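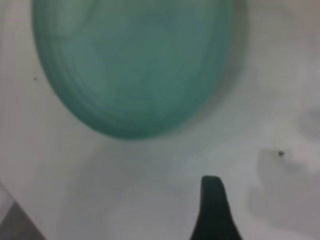
Eltgate Robotics Club Forum > Student Projects > Arms and Manipulation

Dish rack task: regrasp or both arms from the start?

dilruba_d
Posting this for our group (me, Tahsin and Ataberk). We're doing the dish rack task for the September showcase. Plates start flat on the table and have to end up standing in a wire rack. Two arms, parallel grippers, black fingers that narrow toward the tip. We're training on demonstrations we record ourselves by teleop.

Our question is about the pickup. A plate lying flat doesn't give you much to grab. Right now we have two ways of doing it in the data and I think mixing them is hurting us.

Way one: the left arm gets a finger on the rim and lifts, then the right arm comes in once the plate is partly up.
Way two: both arms go to the rim at the same time and tilt it together.

I recorded mostly way two. Tahsin recorded mostly way one. The policy we trained on Wednesday seems to hover between them. It goes to the plate and waits, then picks one late.

We have 311 demonstrations so far. Do we throw half away or keep going?

tahsin_r
For the record I don't think way one is worse. It's slower but it fails less when the plate isn't where you expect. If both arms commit together and the plate is off to one side, one finger lands on the table.

rvaher
Pick one and be strict about it. It matters more than which one you pick. We lost most of a term on the Fovport drawer project because four people were recording and each had their own habits. The loss curves looked fine and the arm dithered in front of the handle.

Can you post what the two-arm hold looks like once the plate is up? Fingertip placement on the rim makes a big difference to whether it turns in your grip.

dilruba_d
Here is the green plate held by both arms, with the rack to the right of it.
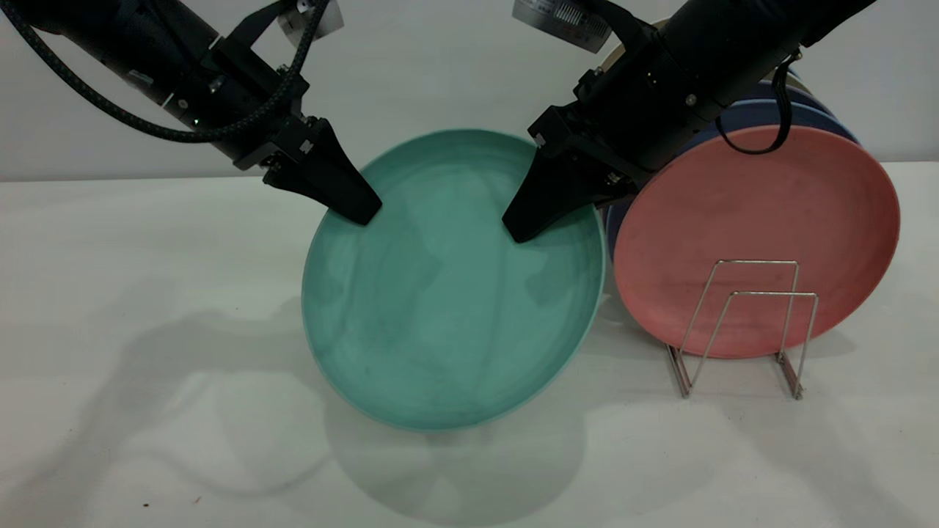

2 min read

Left finger is pinching the upper left part of the rim, right one is on the upper right. The bottom of the plate stays down near the table. From there the idea is to shift it over toward the rack with the others. The pink one and the blue ones behind it are the same task.

rvaher
OK, that's a reasonable hold. Two things.

You're gripping near the top, so the bottom rim is going to swing if either arm moves first. Move them together or let the bottom touch the table as a pivot and take it slowly.

Second, those fingers look smooth from what I can see. What's on the inside faces?

ataberk_t
Nothing right now. We had silicone tape from Chowdhury (the supply shop by the bus station) but it peeled on day two and left glue on everything. I'd sooner leave the fingers bare than have the grip change halfway through the data.

ashraful_s
Disagree with Rasmus on being that strict. If you only record one approach from one starting spot, you get a policy that works in one spot. Some variety is good. We did 600 demos for the Rodow cup sorting challenge with three operators and it was fine.

rvaher
Cups are a different thing. You can grab a cup from any side and it still works. With a plate, the strategy decides which arm moves first, and averaging "left first" and "both together" gives you nothing useful. Vary the plate position all you like. Vary the color. Don't vary the order of the arms.

ashraful_s
Depends on the model. If it can represent more than one mode it shouldn't average them. Dilruba, what are you training with?

dilruba_d
Diffusion policy, small version, default settings from the club repo. Wrist cameras plus one fixed view. Action chunks of 18 steps.

ashraful_s
Then it isn't averaging in the way Rasmus means. What you may be seeing is it switching between modes every time it replans. It starts way one, replans, samples way two, and so on. Try executing more of each chunk before you replan, before you throw out any data. It costs you one evening.

rvaher
Fair, that could be it. I'd still filter the data, but run that test first. It's cheap.

tahsin_r
One more thing while people are here. The wrist view gets very blurry up close. When the finger is near the plate, you can tell it's green and where the lower rim curves, and that's about all. The fingertip itself is a bit sharper than the plate. Is that usable or should we move the camera back?

ataberk_t
I've said this already but I think we should drop the wrist cameras and use only the fixed one. The fixed view is sharp and has both grippers in it.

rvaher
Don't drop them. A blurry rim is still a rim. The policy mostly needs to know how far the tip is from the edge, and you can read the gap between finger and plate off a soft picture. Check whether the lens can be refocused by hand. Many of the small ones have a threaded barrel with a dot of glue on it.

If you change the focus, do it before you record more, and write down which episodes came before and after.

tahsin_r
Ours has the glue dot. Will try with the spare first.

ataberk_t
Fine, but I want one run with only the fixed view for comparison. It's the same data, we just mask the other inputs.

dilruba_d
OK, plan for this week:

Run the current checkpoint with longer execution per chunk. No retraining.
Train on the both-arms demos only. That's 220 of them, so it's not a small set after all.
Ataberk's fixed-view-only run goes overnight after that.
No new recording until the camera question is settled.

Tahsin isn't happy about the second one, but he agreed to it as a test.

tahsin_r
I agreed to it as a test. If it starts missing the rim when the plate is off center, I want way one back in.

ashraful_s
When you evaluate, put the plate down in fixed marked spots and use the same ones for every checkpoint. Pencil marks under the plate are enough. Otherwise you'll end up arguing about who placed it more kindly.

dilruba_d
Will do. I'm in the lab from 4 pm tomorrow if anyone from the club wants to stop by and look at the chunk test. I'll reply here with the numbers once all three runs are done.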